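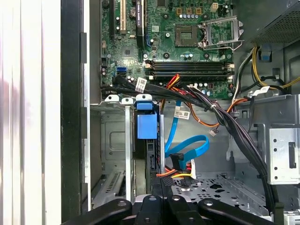 So I finally caved and bought the Hamel precision screwdriver set, the one with 98 bits, and I've been using it since November. Short version: I like it a lot!

The handle is the best part. It has a spinning cap that doesn't wobble, and my hands don't cramp the way they did with my old Pilton. The bits click in nicely and the magnet is strong enough that I've stopped hunting for tiny screws under the desk (mostly).

Gripes? The case. The lid pops open if you look at it wrong, and the sizes are printed in gray on black – good luck after 4 in the afternoon. Umut Işık has the same set and marked his with nail polish, so I'm stealing that idea this Friday. I'd still buy it again, just not the flimsy extension bar they sell with it.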